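Went to the open day at the Indwood automation workshop this afternoon. Posting my notes as a thread while I still remember them.

It's a small place behind the Ukdale bus depot, with a roller door and a sign-in sheet. They let us through in groups. Our slot was 40 minutes and ran closer to an hour.

First stop was the Farías cell, a conveyor with a single arm over it moving cartons onto a pallet. It's rated for 500 cartons an hour. They had it turned down for visitors, so it was pretty slow to watch. Loud compressor. Earplugs were in a bucket by the door.

Someone asked what happens when a carton comes down crooked. It stops and waits for a person. The operator said she'd sooner have that than have it guess.

Second stop was the one I'd come for. They're teaching robots to do small household jobs by having people do them first, using the same kind of gripper the robot will use. No arm involved at this stage. You hold one in each hand and do the task, and it all gets recorded.

The task today was a soap dish. Pick the thing up, put it in the dish, take it out, go again. A session is 130 repeats and then you swap with someone. They want 1,000 before they train anything on it.

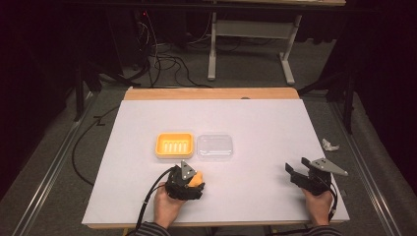
Left gripper loaded, right one open. Yellow tray and clear box on the white board.

They let visitors have a go on a spare pair. Harder than it looks. You lose all the feeling in your fingertips, so you end up watching the jaws the whole time. I dropped mine twice and squeezed it out sideways once.

The cables bothered me more than the grippers did. I kept wanting to turn my wrist further than was comfortable. The regulars say you get used to it in a day or so, and your forearms take longer.

I asked if the bad attempts get thrown out. Some do. If you fumble and then recover, they keep it, and they label it so it can be looked at separately later.

Last stop was a talk on the Osano project, which is the same idea applied to sorting cutlery. Slides only. The rig was packed away for repairs. They hope to have it going again by August.

Tea and lamington fingers afterwards. Parking was free but there are only a few spots out front, so take the bus if you're going to the next one.

Next open day hasn't been set. There's a mailing list at the front desk and I put my name down. Will post the date here when I get it.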